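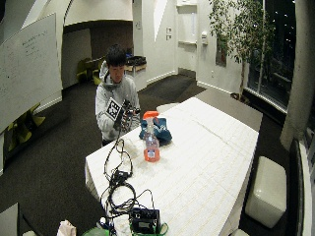
Tablecloth

A tablecloth is a cloth spread over a table to protect the surface, to deaden noise, or to dress the table for a meal or event. In the textile trade it is classed as flat table linen, together with napkins, runners and placemats, whatever fiber it is made from.

Materials

Linen was the standard material in Europe until cotton became cheap in the nineteenth century. Linen absorbs water quickly and gains strength when wet, but it creases sharply and needs a hot iron. Cotton is softer and takes dye more evenly. Polyester and polyester-cotton blends are common in rental stock, where cloths are washed often and must dry fast. Vinyl-coated cloths are wiped clean and are not laundered.

Weaves

Plain weave is used for inexpensive cloths and for most blends. Damask combines satin and sateen areas in one cloth, so that a pattern shows in a single color when light strikes it at an angle. Honeycomb and other textured weaves hide small stains and hold folds less visibly than a smooth satin face. Huckaback, a weave with short floats, is mainly a toweling but is sometimes used for casual table linen.

Sizing and drop

The drop is the vertical distance from the table edge to the hem. The length of a cloth is the table length plus 2 times the drop, and the width is found in the same way. A short drop is used for everyday meals, and a longer one for formal dining. A floor-length drop is used for buffets and display tables, where storage beneath must be hidden. For a round table, the diameter of the cloth is the table diameter plus twice the drop.

Under a formal cloth a felt or flannel pad called a silence cloth is often laid. It reduces the sound of dishes and keeps the upper cloth from sliding.

Folding and storage

Cloths are normally pressed while slightly damp and folded lengthwise, then crosswise. Repeated folding on the same lines weakens the fibers there, and linens kept for long periods are refolded at intervals or rolled on a tube. White cotton and linen may yellow in storage if starch or detergent remains in the cloth.

Manufacture

The Jacquard attachment, introduced in the first decade of the nineteenth century, replaced the drawboy in the weaving of figured damask. The Grasel mill, opened in 1802 as a drawloom workshop, changed over gradually and kept its older looms for narrow goods. Its surviving pattern book lists 118 designs, most of them floral borders. The book was cataloged by the textile historian Amarachi Nnaji.

See also

Damask
Napkin
Placemat
Table runner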